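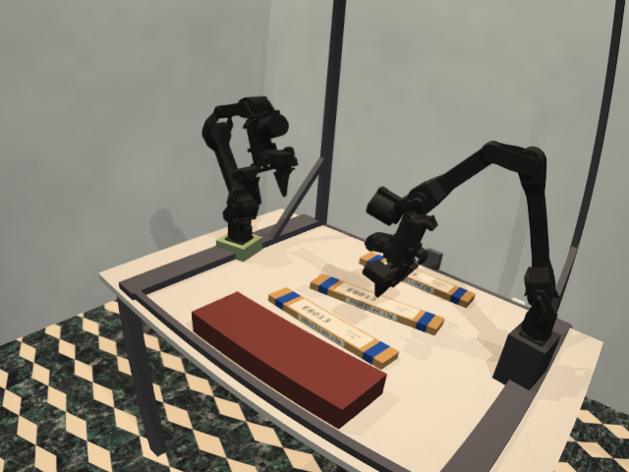 Both arms plan fine alone, together they deadlock
Flondundale forum > Planning and control

feyisa_fan
Two arms, three of the long E6013 cartons, one big red block along the front of the table. Each arm plans alone in 200 ms. Ask for both together and the planner thinks for 2 seconds, then returns the error we all know and love, "no solution (593)". The right gripper is over the middle carton when it gives up. All sim so far. Flondundale 2, stock config.

stripey
593 is a timeout wearing a fake mustache. Raise the sample limit to 400 and go get a coffee.

Mesfin Dinsa
Please don't. You'll get the same failure with better coffee. Plan the right arm first, freeze its trajectory, then plan the left against it as a moving obstacle.

stripey
Prioritized planning, the method where one arm is always the younger sibling. It's incomplete and you know it.

Mesfin Dinsa
So is his pick.

feyisa_fan
Tried Mesfin's way last night. The right arm gets a path at once. The left now bends over toward the cartons, fingers open, and the planner says its goal is in collision. 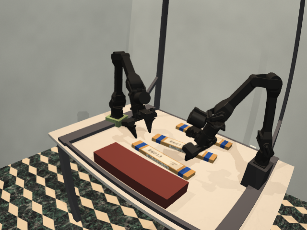

I padded every collision mesh by 2 cm back in April and forgot, so the cartons may be fatter in the planner's head than on the table. I'd still like to know why the coupled version can't just say that.

Satish Tripathi
It does, at log level 4. Nobody at Sonthorpe reads level 4 – it's mostly complaints about quaternions. Drop the padding on the cartons, keep it on the links.

stripey
Or keep the padding and fix the grasp poses. Padding is there for a reason.

feyisa_fan
Padding off the cartons, rerunning both ways tonight. Will post the logs, quaternions included.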